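**Notes – keeping the powder cell running (Yasir Yousafzai, Zelitz)**

**Slide 1. Start**
- Say who I am. I look after one cell at the Grellmont site.
- Not a design talk. Cleaning, checks, spare parts.

**Slide 2. The cell**
- One arm, two-finger gripper, white table, plastic scoop. Control software is Nirel.
- It does around 217 scoops a shift.
- Slow down here, people ask about the scoop. It's an ordinary measuring scoop. We tried a metal one and went back.

**Slide 3. Start of shift**
- Wipe the table, then the fingers. Dry cloth only.
- Check the finger screws with the short wrench. Mark them with paint pen so a turned screw shows.
- Run the empty close test. If the fingers don't meet square at the tips, stop and re-seat them.
- Takes eight minutes. Seven if the cloths are where they should be.

**Slide 4. Grip point**
- The scoop is held by the handle, tips pointing away from the bowl.
- Grip force is set by hand at the panel. Write the old value down before changing it.
- Look inside the bowl too – powder stays on the wall and throws off the next weight.

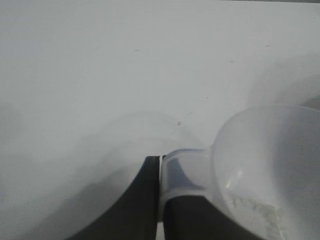
*Wrist camera: scoop held by the handle, some powder left in the bowl.*

**Slide 5. What wears out**
- Scoop handles go first. Last set was swapped in February, at fault 692 in the log.
- Then finger pads, then the camera cable. Keep two cables.
- Show the log page if there's time. Otherwise skip to questions.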